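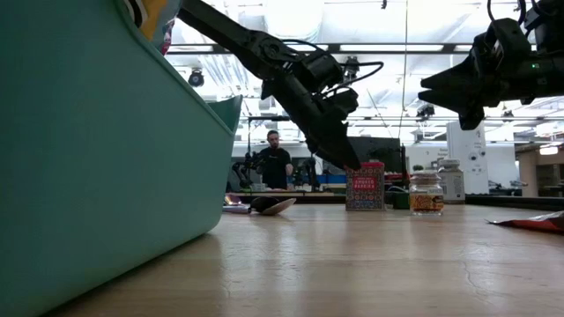

Parviz Mohammadi wanted to know, before I'd even found a pen, whether we were voting on the summer schedule tonight or just talking about it again. Just talking, I told him, and then we ended up voting anyway, so he was right to ask.

**Gernoncombe Supper Club – minutes, 12 February 2023**
Upstairs room, Colgate Street

I'm taking these because I missed the last meeting and apparently that's how it works now. If I got something wrong, tell me and I'll fix it before the next one. Good turnout, all the chairs used, two people on the window ledge. We started late on account of the stairs being blocked by the choir going down.

## Last time's minutes

Read out, fast. One correction: the November supper was lamb, and the minutes said beef. There was a bit of grumbling about whether it matters (it does to the people who don't eat lamb). Changed, and approved.

## Money

We had 3,171 dollars at the end of November and we've got 3,367 now, so we're up almost 200 on the winter, after paying out 2,289 for the room, the groceries and the new tablecloths. I was pleasantly surprised! I'd been telling everyone at work we were broke.

The tablecloths took up most of this item. They were supposed to be wipeable and they are, in the sense that you can wipe them, but the beet juice from the borscht night is still there in a good strong pink. We're keeping them. Turn them over, was the general feeling.

Ticket price stays where it is through the summer. I'd have put it up by a dollar myself, and I'm recording that here mostly so I can point to it later.

## Who cooks and who washes up

The long one. Right now whoever cooks is also still there at eleven at night scrubbing pans, and we've lost a few good cooks over it. The idea from last time was that every supper has a cooking team and a separate clean-up team, and you can't be on both. I like this a lot, and I say that as somebody who cooked the chickpea stew and then spent the rest of the evening getting the chickpea stew off the bottom of the big pot.

Against it: we don't always have enough people. Also for it, though, is that a few members have said they'd come more often if they could help without cooking – they're nervous about feeding a roomful, and washing up is a job they know how to do.

We went back and forth. Somebody suggested paying a teenager. Somebody else has a teenager and said good luck. In the end:

- Two teams for every supper, starting with the next one
- Sign-up goes on the sheet by the door as well as on Tikel, for those of us who never open Tikel
- If the clean-up team comes up short, dessert is fruit, so there's less to wash
- Cooks leave when the coffee goes out, and no guilt about it

All in favor except one, who felt that the washing up is where the best conversation happens. It's a fair point and I've written it down as promised.

## Allergies and labels

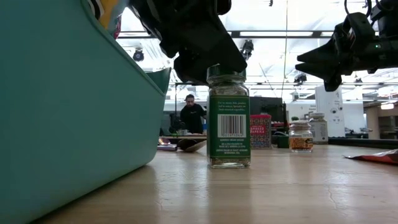

Firouzeh Kazemi thought the little cards on the serving table had gotten too vague, and that "contains nuts" was no use to a person who can eat almonds and can't go near cashews. Could the cooks write out the whole ingredient list, even the boring parts?

Yes, we could. I don't know why we hadn't. There was a worry about handwriting (mine was mentioned, by more than one person), so the plan is capital letters, dark marker, one card per dish, and the card stands in front of the dish it belongs to. At the last supper the cards for the two rice dishes got swapped somewhere between the kitchen and the table. One was vegetarian. We caught it, but only because the cook happened to walk by.

We also want it to include what's in anything ready-made. Stock cubes are the sneaky ones. So are curry pastes, and that nice relish everybody keeps bringing. If you don't have the packet anymore, don't guess, write "not sure" on the card and let people decide for themselves.

I'm going to make up a blank card and pass it around. Cook's name at the bottom, so folks know who to go ask.

## Summer schedule

Three dates were on the table and we've settled on two of them, with the third waiting on the room. The choir has it for a good chunk of the summer and they asked first. I'll go talk to them, we might be able to swap an evening.

Themes, such as they are:

- First supper: everything cold. Soups, salads, noodles, whatever you like as long as the oven stays off. That room gets horrible in the heat and the window only opens a hand's width.
- Second supper: the dish you got wrong the first time you made it. I love this one. I've already got mine, it's a rice dish with a crust on the bottom that came out as a plain burned pot of rice, and I've been working on it ever since.

There was a push for a barbecue, again. The landlord's answer on fire in the yard hasn't changed. We could do it out at the Barrientos orchard, and the family have said they're open to the idea, but it means rides for anyone who doesn't drive and a plan for rain. Left open. If you want it to happen, bring a ride list next time, with real names on it!

## Bits and pieces

The big stockpot has lost its lid. It's the heavy one with the loose knob. Please look in your kitchens, it's an easy thing to carry home by mistake with a stew under it.

The long table wobbles. We folded up a menu and stuck it under one leg and now the other end wobbles. Needs a person with a screwdriver and a free afternoon.

New members: there's a waiting list for the first time ever, and we had a nice moment of being smug about it before realizing it means we have to decide something. Do we squeeze in another table, or keep the suppers the size they are and run more of them? I'm for more suppers. The other camp says more suppers means more washing up, and around we went. It goes first on the agenda next time, while we're all still awake.

Somebody left a gray scarf on the coat hooks. It's in the drawer with the corkscrews.

## To do

- Me: blank ingredient cards, talk to the choir, type these up
- Parviz: put both summer dates on Tikel and on the door
- Firouzeh: look over the cards before I print a stack
- Everyone: the lid

We finished up with the leftover walnut cake and were out before they locked the front door. Next meeting is same room, same time, and I'm told I'm taking the minutes again.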